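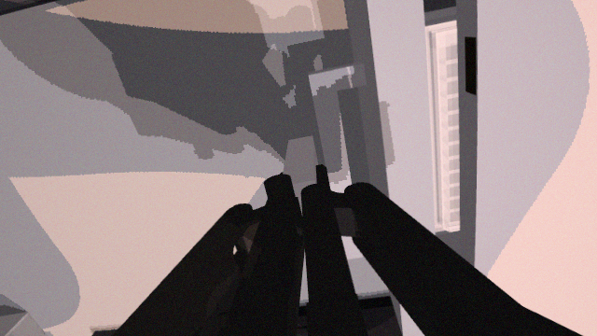
How much does a small workshop need to know about programming before it can use the Bivix kit?

Very little for the first task, and a fair amount by the third. The company sells the kit with a simulator, and a person who can fill in a spreadsheet can teach a simple pick in the simulator in one afternoon. After that the menus stop being enough, and somebody has to write short scripts.

10/24/19
By Kavitha Achari

I spent most of this autumn with the Bivix, first at my desk and then at two workshops that had already paid for it. I am not an engineer. I write about small manufacturing, and I wanted to learn what a buyer with no robot experience would meet in the first weeks.

The kit comes in 2 boxes. One holds the arm and its base, the other holds the gripper, the cables, the power supply and a card with a code for the software. There is no printed manual. The code opens an account, the account opens the simulator, and the simulator is where Bivix wants you to spend your time before you bolt anything to a bench. My own boxes stayed closed for nine days, which felt strange for something that takes up half of my hallway.

The simulator is plain. Surfaces are flat, colors are few, and the shadows have rough, stepped edges that remind me of computer games from my student years. On my four-year-old laptop it ran without trouble, and I suppose this is the purpose of such modest graphics. You can look at the work from the side, from the ceiling or from just behind the gripper. I disliked the last view for two days and then used almost nothing else. From the side it is easy to believe that the fingers are in line with a part when they are well to the left of it. From behind the gripper you see the mistake at once.

Lessons are arranged as short jobs. You move a block from one place to another, then you put it into a slot, then you take it out again without touching its neighbor. The slot lesson took me 142 attempts. I know the number because the software keeps it and shows it on the first page every time you log in – a feature I would gladly turn off. Around the hundredth try I understood that I was closing the fingers too early, and that the program had been telling me so in a small gray message under the timeline.

The text of these messages could be better. "Approach not resolved" means that the arm cannot reach the point you have chosen. "Grasp ambiguous" can mean three different things, and the help page lists only one of them. When I wrote to support, I received a polite and complete answer the next morning, but a workshop with an order to finish can't always wait until the next morning.

Motley is a repair and assembly shop with six employees. They bought the kit in March to load small housings into a test stand. Their foreman learned the simulator by himself, in the evenings, and he moved the finished job to the real arm after three weeks. It did not work on the first day. The bench was a little lower on one end than the one he had drawn in the software, and each pick came a few millimeters too high. He put a metal strip under two of the legs and ran the job again, and since then he has changed only the speed. The arm now handles 300 housings in a shift. He used to do the same work by hand with one helper, and the helper has moved to packing, where they were short of people anyway.

At Climberg the story is less simple. They make fittings for boats in small series, so the part changes every few days, and each change means another hour or two in the simulator. The owner told me that she likes the arm and that she is not sure it has saved her any money. Her nephew wrote a script that copies an old job and changes the measurements, and this helped a great deal. She doesn't know what she will do when he goes back to school.

Her question is a good one for Bivix. The menus cover picking, placing and waiting. For anything with a condition in it (if the tray is full, go to the other tray) you must open the script window. The language is not difficult, but it is still a language, and the lessons end just before it begins. Training is sold separately by a partner firm, Kahsay, at $259 for a day with one teacher and no more than four students. I attended one of these days. The teacher was patient, she let us break things in the simulator, and I learned more between breakfast and lunch than in the two weeks before. I think this day should be in the price of the kit.

Some smaller remarks. The cable from the base is too short if your computer stands on the floor. The gripper opens wide enough for a coffee cup but will not hold one firmly by the rim. The stop button is large and easy to hit, and I hit it often. The software saves your job every few minutes, but it saves over the old version, so make a copy with another name before you try something brave.

I would recommend the kit to a shop like Motley, with one job that stays the same for months and one person who enjoys a puzzle. A shop like Climberg should ask for the trial account first. It is free for a month and includes all the lessons, and the jobs you build in it can be moved later to a paid account.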